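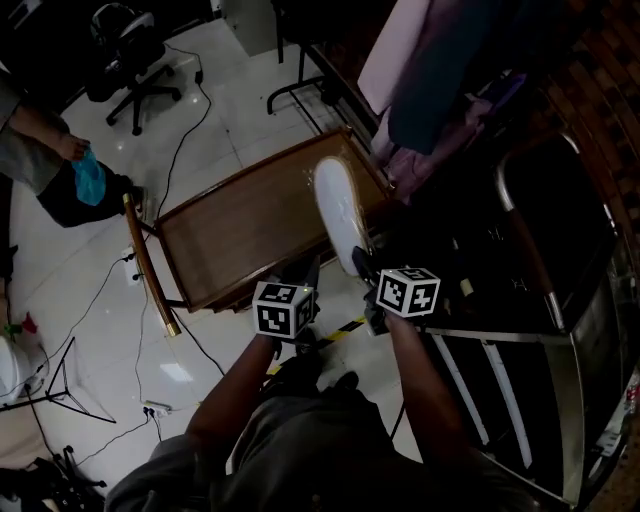

The case for a small table you can pick up

By Hanna Sirko

Most shared workrooms have too much table. When ours was fitted out we were sold long benches from Derkmont, and they were good benches, but within a month every one of them had turned into a shelf. People put a bag down, then a coat, then a box that was going to be moved tomorrow. A big surface fills up and stays full.

I would sooner have a tray table. It is low and light, and it has a rim, so things don't roll off on to hard tiles. It holds one job at a time. If you are sorting insoles, pads, offcuts or any other small pale thing that vanishes on a crowded bench, you put it on brown wood and you can see it. When the job is done, you clear the tray, and clearing it takes less than a minute.

The usual objection is that a small table gets in the way. It does, if the floor is already a mess. We have cables across ours, chairs on wheels, and tape that people stopped noticing long ago. My answer is to sort out the floor. A cable can be run along a wall. A chair can go back under a desk. Cloth hung over the nearest handy thing can be folded and put in a cupboard, and the plastic bags can go in one bag by the door.

I priced it up in February. A plain tray table from Lorley was £54. The next bench in the Derkmont range was £378, before delivery. We bought 4 tray tables and still had money left over. One wobbles. I tightened it and it still wobbles, so it lives by the wall and gets used for post.

Height is the other thing people underrate. Our building is tall inside, with a metal ceiling and a staircase up to a balcony, and rooms like that tempt you to build upwards.

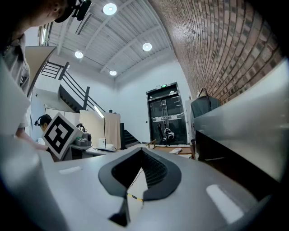

Racks, towers, a second layer of shelving on top of the first. We tried a Jalto rack for nearly a year. The top shelf was out of reach for half of us, and whatever went up there was forgotten. I would leave the height alone and enjoy it. Stairs should be kept for walking on, and a brick wall looks better with nothing leaning against it.

Lighting matters more than storage anyway. Ceiling lights are fine for crossing a room, but close work wants a lamp you can move to where the table is. With a light table and a movable lamp you can set up wherever there is space, and pack it away afterwards.

I don't claim this suits everyone. If you cut large sheets of anything, keep your bench. The rest of us could manage with much less.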